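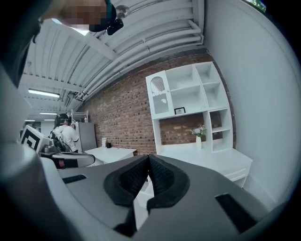 Eskildsen Cillow wall desk with open shelving: review

Reviewed by Loukia Lambrakis, February 2023

The Cillow is a white desk and shelf combination meant to be fixed to a wall and left there. We have two of them in the Rerngate building, one per room, both on brick. I use one daily and fitted the other with Heikki Hyvönen, so these notes cover installation as well as use.

Fixing

The supplied anchors are intended for drywall. On old brick they turned in the hole before taking any load, and we replaced them with sleeve anchors set in the brick itself, clear of the mortar joints. Check the wall with a straightedge first. Ours bowed enough that the shelf column needed shims at two points before the compartments would sit square.

There is no back panel in the desk recess. On plaster this would look unfinished. On brick it works well, and it leaves the wall reachable for a cable clip or a hook. The drawback is dust: mortar crumbs collected along the rear edge for the first month. A coat of clear masonry sealer stopped most of it. 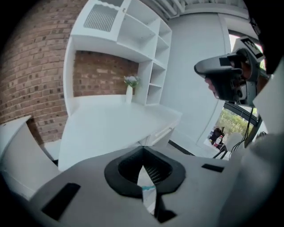

Desk recess with exposed brick, open shelves to the right and the vent grille at upper left.

Desk surface

The white finish wipes clean with a damp cloth. Ballpoint comes off with alcohol; permanent marker leaves a gray shadow. A small vase can stay at the back without getting in the way of a laptop. The drawer under the front right corner is shallow, good for paper and pens, too low for a stapler stood upright. Its runners have no soft close.

Shelves

The compartments are open on the front and not adjustable. Letter-size binders fit upright in ours with the spines flush. Sigrún Lund, who has the other room, would have preferred doors on the lower ones, and Eskildsen does not offer them.

Grille

The slats are vertical and fixed. Vacuum them with a brush head. I have found no way to remove the grille without loosening the section around it.

Price and verdict

We paid 900 for each unit and 140 for delivery, anchors not included. The Niltport costs 500 and has a similar footprint, but its desk flexes when leaned on and it has no drawer. I would buy the Cillow again for a brick wall. For drywall I would look at something lighter.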